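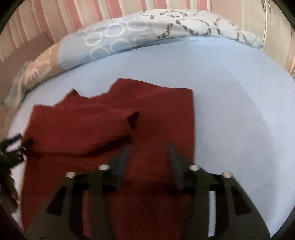 Speaker notes: Buying less wool and keeping it longer
Talk for the Tuston mending group, February 17, 2018
Cosimo Galli

Slide 1. Opening

Say hello, thank Villia for the hall. Mention the tea is at the back and the break comes after slide 4.

I worked in the knitwear repair room at Wegener for 21 years. Most of what came across my bench could have been put right at home if it had been caught a month earlier. The talk is about catching it.

Pass round the two swatches now so they get to the back row by the time I need them.

Slide 2. How a jumper wears out

Elbows first, then cuffs, then the underarm. The hem usually outlasts everything else.

Pilling is short fibres working loose and tangling. It looks bad but it does little harm. Thinning is the thing to look for. Hold the elbow up to a window. If you can see daylight between the stitches in one patch and not in the rest, reinforce that patch before it goes.

Last year I went back through my old job book. Of 1,385 repairs, elbows were the biggest group by a long way, and moth came second. (Don't read out the whole table. It is on the handout.)

Slide 3. Washing

Cool water, a small amount of wool wash, no rubbing. Ten minutes is plenty. Squeeze the water out, roll the garment in a towel and press on the roll. Dry it flat, away from the radiator.

People wash wool too often. Airing overnight by an open window deals with most smells. I wash my own jumpers two or three times in a winter — more if I've been cooking in them.
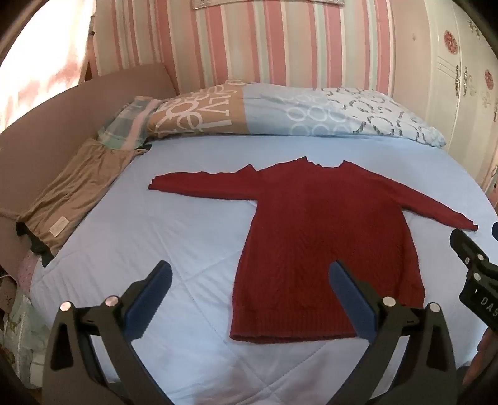
Should you repair a hole before you wash the jumper or afterwards?
Before. Washing lets loose stitches run further, so at least catch them with a safety pin or a few tacking threads. The proper darn can wait until the wool is clean and dry.

Slide 4. Moth

Ask for a show of hands: who has had moth? Leave a bit of time here, people like to tell their stories.

The adult moth does no damage. The larvae do the eating, and they prefer wool with sweat or food on it, so put things away clean. October is when most people get their winter clothes out and find the holes.

Freezing works. Seal the garment in a bag, squeeze the air out, and leave it in the freezer for two weeks. Cedar balls smell nice but I would not rely on them.

BREAK — 10 minutes. Collect swatches.

Slide 5. Folding and storing

Knitwear should be folded. Hangers pull the shoulders out of shape, and a heavy jumper will grow in length over a season. Lay it flat, bring the sleeves in, fold the body over. Put the heaviest at the bottom of the pile and change where the folds fall each time you put it back.

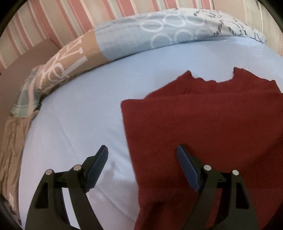

Dark red knit, laid flat and partly folded.

Slide 6. Matching yarn

Hold the yarn against the garment in daylight. Shop lighting will fool you, especially with reds and navies. If you can't get a match, go slightly darker. The Semari darning wool comes on small cards and I've brought 5 of them to give away at the end.

Take a thinner yarn than you think you need. Two thin strands sit better than one thick one.

Slide 7. Close

Handouts by the door. Repair table open until we have to give the keys back. Anyone with a moth problem, please keep the garment in its bag until I get to you.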